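The Last Half Hour at Flotholm

The repair room at Flotholm closes at six on Saturdays, and the floor gets swept before anybody puts on a coat. Ea Hedegaard made that the rule in April, when she took over the lease from a print shop called Wendt. Before that, people cleaned when they felt like it, and mostly they didn't.

Her tools are ordinary. She paid almost $26 for a broom and a dustpan together, and she would not spend more. A long handle matters most to her. The short ones that came with the space made her back hurt, and she gave them away the first week.

"Tile is easy if you do it every day," Hedegaard says. "Skip two days and you're on your knees with a wet rag."

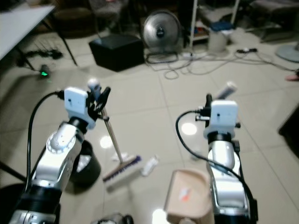
She starts at the walls and works toward the middle, using short strokes and keeping the bristles on the floor. Flicking the broom up at the end of a stroke sends the light stuff back where it came from. Scraps of paper are the worst for this. They slide, they turn over, and they end up under a table. She pulls the trash bin close before she begins so the dustpan never has to travel far.

Cables are the other problem. She sweeps up to them, lifts them with one hand, sweeps the spot, and puts them back down. She has tried clips and a cable tray from Jilteo, and both were in the way within a month.

Cloth comes last. Ketill Hjaltadóttir, who teaches the knitting class at Janholm and repairs sweaters here on weekends, shakes each piece out before the final sweep. Yarn ends and fuzz fall to the floor, so there is no point in sweeping first.

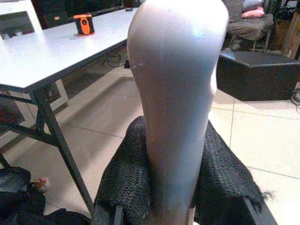

Dark knits are slow work. Lint shows on them, and a loose edge will catch on a chair or a table leg if it is dragged. Hjaltadóttir picks a piece up from the middle, gives it two gentle shakes, and folds it with the fringe turned in. Stray threads get trimmed at the next class. She never pulls them.

The room has 500 square feet of floor, and Hedegaard can finish it in less than half an hour if the tables stay where they are. Moving them adds time, so she does that on the first Saturday of the month. The broom gets washed that day too, in a bucket with dish soap, and hangs overnight with the bristles down.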